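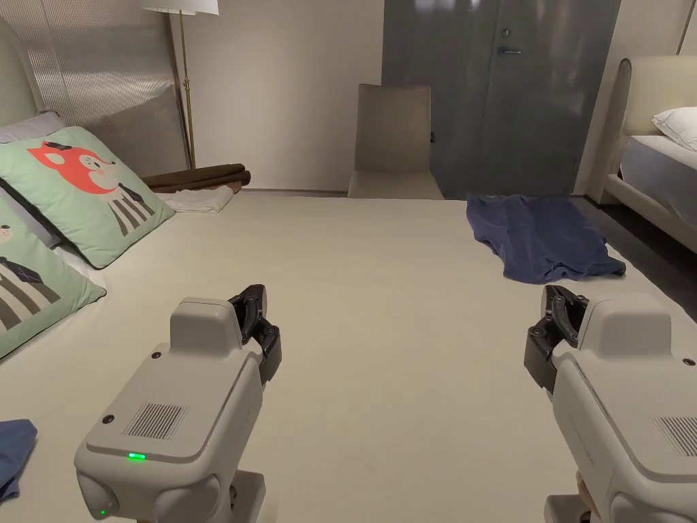
Bedroom setup: cream bed surface, gray upholstered headboard, two mint-green cushions, folded brown blanket on a white towel.

Home | Projects | Reports | Contact
2 min read

Drirex Furnished Units – Progress Report, January

Scope. The Dreko building has 40 units to be fitted out under the grant. At the close of the month 16 bedrooms are furnished and 10 of those have passed inspection. The other six are waiting on window hardware.

Bedrooms. The layout agreed in the fall is unchanged. Each bed has a curved headboard in light gray upholstery, with a floor lamp with a white drum shade near it. Spare textiles are folded and stacked beside the headboard, blanket on top of towel, so that the cleaning crew can check them without opening a closet. Units meant for families get printed cushions with cartoon animals. The cushions have piped edges, and the covers are washed before issue.

Textiles. Bevetti delivered 167 pieces against the January order. Blankets and towels are complete. Pillowcases are short and the balance is due with the next truck. Loose cloths left on beds after setup remain the most common note on the inspection sheets – crews have been asked to clear them before sign-off.

Lighting. Kaneko supplied the lamps. One shade arrived dented and was replaced at no charge.

Budget. Spending on bedrooms is within the approved line. No transfer is requested.

Next period. Complete the window hardware, inspect the six open bedrooms, and start on the third floor. Deliveries stay on Thursday mornings.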